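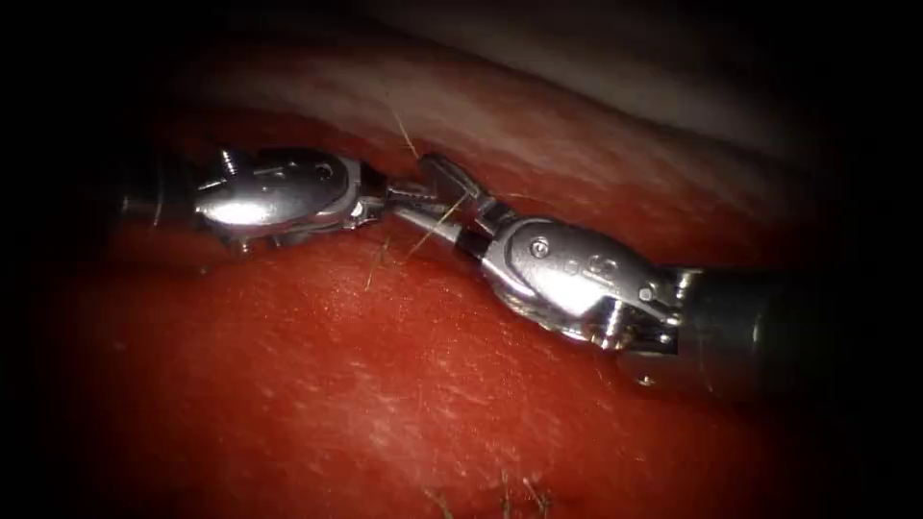 I drove up to Marneck in January for the visitor day at Siqueira, the shop that sets up and repairs surgical robot instruments – and I got two hours at the suturing station, lucky me!

Michalis Athanasiadis looks after it. He started us on the instruments, and he's a bit obsessed with wrists (so am I now). All those little links and pivots are worked by thin cables, and when one stretches, the jaws lag behind the handles. He keeps a log of every instrument by number of uses, and the oldest one on his list was at 381.

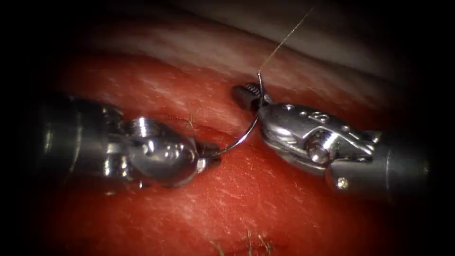 How do they know when a wrist needs attention?
Michalis runs each one through its full range before a session and compares the motor readings with the last entry in the log. If they've drifted, the instrument goes to the bench.

The bench belongs to Necati Karakaya, who let me try the cable tension gauge. I was terrible at it! He brushes out the jaws first, under a magnifier, then rinses the shaft and blows it through with air. Only after that does he touch the cables. A full restring takes him most of an afternoon, and he has done 805 of them.
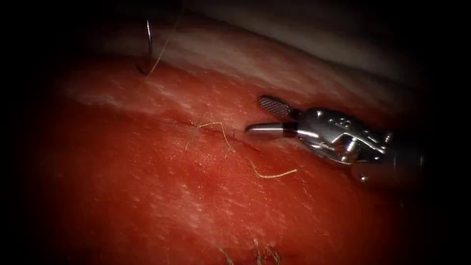 He also showed us his drawer of worn jaw pins, sorted into old mint tins, which I loved more than I can explain. New pins come from Indura and he checks every one before fitting it – he sent back 8 from the last box.

Then back to the station for calibration, with both arms homed and the camera lined up again. Michalis does that after every instrument change, even a quick one.

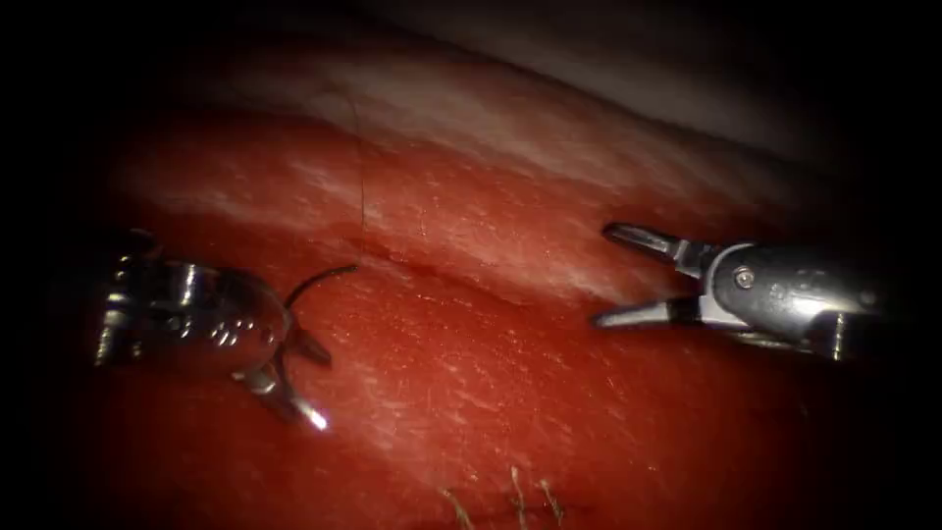

Lunch was soup and very good rolls in the Nundham building across the yard. Parking is behind it, so don't use the front lot like I did.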